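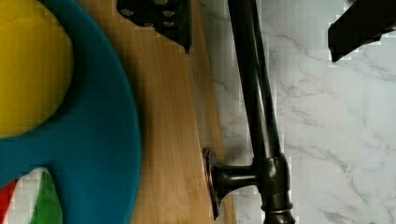 Emiliano Llorente writes that the cabin crew exercise in January went well enough on paper, but that the seat 2 rows behind the wing exit was filled by a trainee who already knew the door, and that the times were too good to be of use. Genum has accepted the point. For the next series we are looking for people with no airline background.

**Call for participants – evacuation trials, Skalluvden**

Grallport runs the trials for Genum in a fixed cabin section at the Skalluvden site. Each session uses 53 seated participants and lasts one working day. The section does not move. Smoke is water-based and is used in the second half of the session only.

**Requirements**

- Age 18 to 60
- No work as cabin crew, pilot or airport rescue staff, past or present
- Able to climb down a slide and walk away from it without help
- No pregnancy, recent surgery or breathing condition

Height and weight are recorded at check-in. Wear flat, closed shoes and long sleeves. Bags, phones and glasses on a cord stay in the lockers.

**What you will do**

A short medical check comes first, then a seat is assigned by draw. Participants are not told which exits will open – please do not ask the crew. A written questionnaire follows each run. Slides and door units are supplied by Voß and are inspected between runs.

**Payment**

Participants receive 656 kronor per session, paid by bank transfer, plus lunch and the bus from the station. A session stopped early is paid in full.

Apply in writing to the Grallport trials office by 5/28/22, with your age, occupation and a daytime phone number. Former participants cannot be accepted for this series.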